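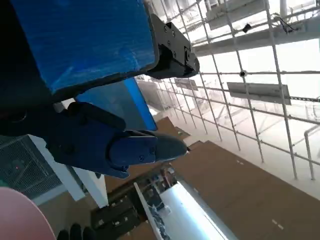 Güven Oral opened by saying that he would believe in a machine that does chores on the day he could leave one alone with a basket of washing and go out to buy bread, and that until then he regarded it as a very patient guest who needs looking after. There was a good deal of laughter at this, and some nodding, and we agreed it was as fair a place to begin as any.

**Minutes, Flalard household and shop-floor group, 08/06/2023**

**1. Last minutes**

Agreed, with one correction: the Vunville visit was to the stockroom and the bakery counter as well, and our thanks go to both.

**2. Can they do it yet?**

We spent most of the evening on this, and very happily too. The Yaman trial has now logged 537 attempts at folding tea towels, of which 525 ended in something a reasonable person would put in a drawer. Several members thought this splendid. Others pointed out (kindly, it must be said) that the towels were all the same size and laid out flat beforehand, and that laying them out is half the job at home.

Shelf stacking at Civwood was felt to be further along. Tins and boxes go up nicely, bags of rice do not, and anything in a soft packet still needs a person standing by. The gripper closes well enough, but knowing how hard to squeeze is another matter — we came back to this more than once, and the chair was very patient with us.

On speed, a basket of small items takes 60 minutes to sort, and one member said her grandson could do it in ten if promised a biscuit. It was felt that slow is no great trouble overnight in a shop, though it would be maddening in a kitchen.

**3. Money**

There is 3000 left in the trial fund. After a long and friendly discussion we agreed to spend it on more time with mixed laundry, socks included, and to leave washing-up until December.

**4. Actions**

- Güven to write up the tea towel results in plain words for the newsletter.
- Civwood to be asked whether they will try soft packets again.
- Everyone to bring odd socks, clean please!

**5. Any other business**

The kettle at the hall needs descaling. Next meeting at Vunville, same time, with cake.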